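Watesix desk-tidying set: README for whoever has to sign the purchase order

Status: working draft, last edited in March. Written by the budget side of the project.

What is in it

513 usable episodes of office desk work, recorded with hand-held grippers. We recorded 581 and threw out the rest, mostly for lost tracking. The drop rate matters if you are planning hours, and neither of the quotes we received mentions one.

Why it exists

Kalitz offered us a two-arm station for office handling tasks. Öberg offered a cheaper route: hand-held grippers first, arms later, if ever. Both sales decks showed a bare table with one cube on it. I wanted to know what the money would buy in an office with furniture in it, so we rented the Öberg grippers before committing to anything.

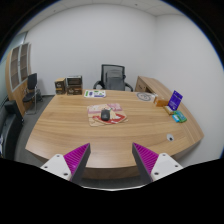
Desk room, hand-held gripper: mouse on a patterned mat, boxes at the far corner of the desk.

Look at how deep that desk is and then look up the reach in the Kalitz quote. A fixed station clamped to the near edge would be working at its limit at the far corner, and the side cabinet is a separate problem. A mobile base is an optional extra. It is priced like one too.

Costs so far

Gripper rental and spare finger pads: 3,000 dollars.
Labor: 74 hours, including setup and the retakes.
Labeling: not included. Hovum quoted per episode and would not say what happens to that price when an episode has to be redone. Get this in writing.

What the set does not tell you

Whether any arm can do these tasks. A person was holding the gripper, and people lean, sidestep and walk to the other side of the desk without thinking about it. Do not put the episode count on a slide next to the words "automation ready."

Pad wear is not logged. We should have logged it, and the supplier's figure for pad life came without a test method.

Before you buy

Ask for a trial at your own desk, with your own clutter. Budget for replacement pads from the first month. Leave the arms off this year's request until someone has run a trained model on the far half of the desk.

Known problems

Printed text on small packages is often too blurred to read, so don't plan on label reading from this set. Task names changed partway through; the old ones are still in the first batch.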